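Trarnstead CS-30 Countertop Coin Sorter and Deposit Counter

For credit unions, small branches, shops that still bank a lot of change. Sorts, counts, bags. Prints the deposit slip too.

In stock at our Karnport warehouse. Orders in before 2 pm ship same day.

What it does

Pour coins in the hopper, press Start. Pennies up to dollar coins, each into its own tube or bag. Runs 400 coins a minute. Hopper holds 814 mixed quarters and dimes, less if its mostly quarters. Total shows on the display by denomination and in dollars. Rejects (foreign, bent, tokens) drop in the side tray and dont get added to the total.

Batch stops can be set for each coin. Factory setting is standard US roll size. Change it in Menu, then Batch, then hold OK until it beeps. 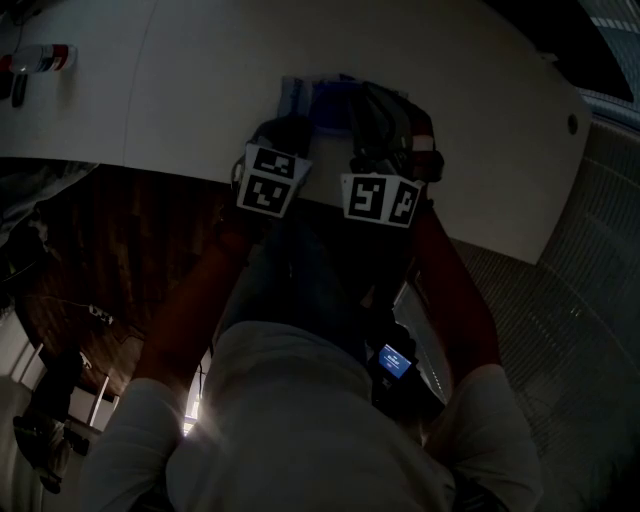 White table, rounded corner, small round hole in the top.

Teller link

Works with the Prurwood teller package, version 6 and up. Count goes straight to the open deposit, no rekeying. Older versions need the serial adapter, sold separately, see Accessories. Not tested with anything else. People do run it off a plain spreadsheet export and seem happy.

Customer self-serve mode is in the menu but off by default. Needs the lockable lid. Member pours, gets a printed slip, takes slip to the window. The fee can be set as a percent or flat, or zero.

Noise

Not silent. Coins are coins. Rubber feet help, so does the padded tray liner. If the unit is right next to a drive-up mic get the liner. 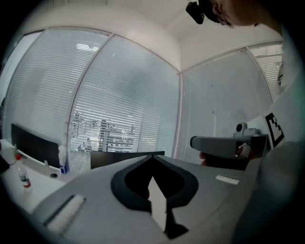 Cleaning is a two minute job. Power off, lift the hopper, brush out the disk, wipe the sensor with the dry cloth. No sprays. Do it at close, more often if you take in a lot of jar money. Error E4 is nearly always dust on the sensor.

Specs

Power: standard wall outlet, cord included
Speed: 400 coins per minute
Printer: built in thermal, takes Hoshino narrow rolls
Stored counts: last 87 deposits
Warranty: parts and labor, 30 months

In the box

Sorter, six coin tubes, bag clips, brush, cloth, one paper roll, quick start card. Full manual is a download.

Accessories

Lockable lid
Padded tray liner
Serial adapter for older Prurwood
Hoshino paper, 30 pack

Lockable lid is on backorder til December. Everything else ships now.

Pricing and quotes

Branch pricing starts at two units. Trade-ins taken on the old CS-20, working or not. Email or call and ask for Nives Guerra in equipment sales, have your serial number and branch zip handy. Quotes good for 30 days.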